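Spielküche: Kleinteile sortieren, reinigen und lagern

Spielgeschirr und Spiellebensmittel liegen nach kurzer Zeit durcheinander. Die folgenden Hinweise gelten für Teile aus Kunststoff. Teile aus Holz, Filz oder Stoff werden getrennt behandelt und sind auf dieser Seite nicht erfasst.

1. Auslegen

Den gesamten Inhalt der Kiste auf einer hellen, glatten Fläche ausbreiten. Teile nebeneinander legen, nicht stapeln. Auf weißem Untergrund sind Risse, Grate und Verfärbungen schneller zu erkennen als auf Holz oder Teppich. Erst nach dem Auslegen wird sortiert.

Gruppen bilden:
Kochgeschirr: Pfannen, Herd, Pfannenwender, Sieb
Tischgeschirr: Teller, Schüsseln, Becher
Lebensmittel: Obst, Flaschen

Der Spielherd bleibt bis Schritt 3 außerhalb der Nassreinigung. Große Teile wie Sieb und Teller zuerst ablegen, kleine Obstteile danach am Rand in einer Reihe. So rollt weniger unter die Pfannen.
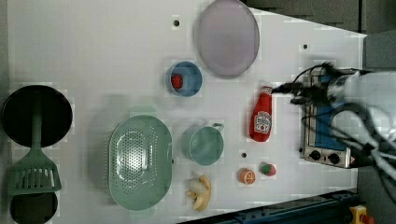 Mereana Tipoki: Bei uns hat sich die Reihenfolge umgekehrt bewährt. Erst die kleinen Teile in eine Schüssel, dann das Geschirr auslegen. Bei 151 Teilen in einer Kiste war der Tisch sonst zu klein. Die Obststücke gingen danach geschlossen in die Waschschüssel, es fehlte am Ende keines.

Das Verfahren ist für große Bestände geeignet. Die Schüssel darf dabei nicht überfüllt werden, sonst werden beschädigte Teile übersehen.

2. Prüfen

Jedes Teil einmal drehen und von allen Seiten ansehen. Auszusondern sind:
Teile mit scharfen Kanten oder Bruchstellen
Hohlkörper mit offener Naht
Teile mit abblätternder Farbe
Flaschen mit lockerem Verschluss

Bei Spielflaschen den Verschluss mit zwei Fingern auf Zug und auf Drehung prüfen. Gibt er nach, kommt die Flasche nicht zurück in die Kiste. Etiketten aus Papier vor der Nassreinigung entfernen oder die Flasche nur feucht abwischen. Kleberreste lassen sich mit etwas Speiseöl lösen, danach mit Spülmittel nachwaschen.

Becher und Tassen zum Prüfen auf die Seite legen. Der Innenboden ist dann ohne Anheben einsehbar, eingetrocknete Reste von Knete oder Farbe fallen auf. Henkel am Ansatz auf Haarrisse kontrollieren.
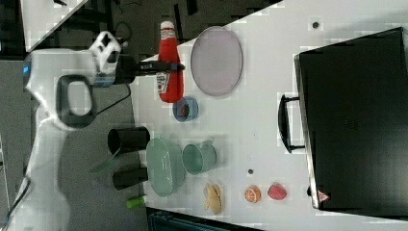 Werkstatt und Haushalt, Spielzeugkreis Tadesden

3. Reinigen

Wasser handwarm, auf 1.000 ml wenige Tropfen Spülmittel. Geschirrteile 9 Minuten einlegen, mit weicher Bürste abreiben, klar nachspülen. Siebe von der Rückseite durchspülen, Schmutz sitzt meist an der Unterseite der Löcher.

Hohle Obstteile nicht eintauchen. Eingedrungenes Wasser läuft durch die Naht nur langsam ab und führt zu Stockflecken. Diese Teile mit einem feuchten Tuch abwischen. Spielherde ebenfalls nur abwischen, um die Knöpfe herum mit einem Wattestäbchen arbeiten. Batterien vorher herausnehmen, sofern vorhanden.

Trocknen auf einem Geschirrtuch, Öffnungen nach unten oder zur Seite. Becher erst einräumen, wenn der Innenboden trocken ist.

4. Vollständigkeit feststellen

Vor dem Einräumen die Teile noch einmal in Reihe legen: Geschirr in eine Reihe, Obst in die nächste. Eine Flasche, die vom Tisch rollt, wird auf einem Teller mit Rand abgelegt. Dasselbe gilt für runde Früchte ohne ebene Standfläche; kleine Stücke passen auch in eine Schüssel.

Wer Sets verleiht, führt eine Liste je Kiste. Rochelle Kereama verwendet dafür eine Karteikarte im Deckel, Spalten für Bezeichnung, Farbe und Anzahl. Fehlteile werden mit Bleistift eingetragen und nach Ersatz ausradiert.

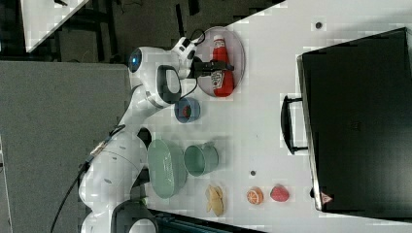
5. Einräumen

Schwere und flache Teile nach unten: Herd, Pfannen, Teller. Darüber Sieb und Schüsseln, ineinander gestellt. Lange Pfannenwender diagonal einlegen. Obst in einem Netzbeutel obenauf, Beutel nicht luftdicht verschließen.

Kisten bis zur Unterkante des Deckelrandes füllen. Über 200 Kleinteile auf zwei Kisten verteilen. Lagerung trocken, ohne direkte Sonne, Abstand zum Heizkörper einhalten. Helle Kunststoffe vergilben am Fenster zuerst.

Nächste Durchsicht der Leihkisten: Juni

Stand: 2022-02-01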